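Cable Tips for a Two-Arm Bench Build

If you have two arms facing each other across one table, you already know that the motors and the code get all the attention and the cables get whatever time is left over at midnight. I spent most of April fixing that on my own build (nickname: Porholm), and I love this part of the job now!

Start with the slack. Move each joint by hand, power off, to the far end of its travel and leave the cable loose enough that it never pulls tight. Then add 40 mm. My first loop on the wrist was too short and it popped a connector on the second run.

Cut your sleeving after you've done this, never before. I bought 200 cm of it and wasted a good third by guessing.

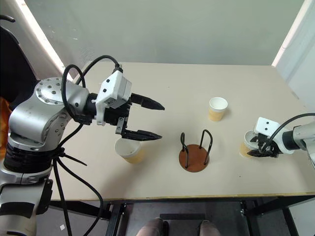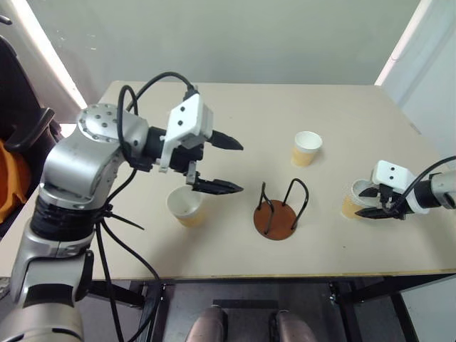
Ties are the next thing to get right, and I have opinions. Pull them snug, then stop; you should still be able to slide the bundle a little with two fingers. Up over the arm in one big arch from the wrist is the route I like best, the way the left arm has it, with the ties kept for the spot where the cables gather lower down. Trim the tails flush with nail clippers if your sleeves keep catching on them (mine do, every winter sweater I own has a pulled thread).

Lucía Rivas, who shares the workshop with me, wraps a turn of hook-and-loop strap under each tie so the jacket doesn't get pinched. It works great and it's cheap.

A few more while I'm at it:

Label both ends of every cable. Masking tape and a pencil are fine.

Keep power and signal apart where you can, and cross them at a right angle where you can't.

Practice with paper cups before anything heavier. They're light, they stack, and a crushed one costs you next to nothing.

Log your cycles. My wrist cable has done 916 so far with no cracks in the jacket, and I check it again every 165.

Next up is the gripper wiring, as soon as the new connectors get here.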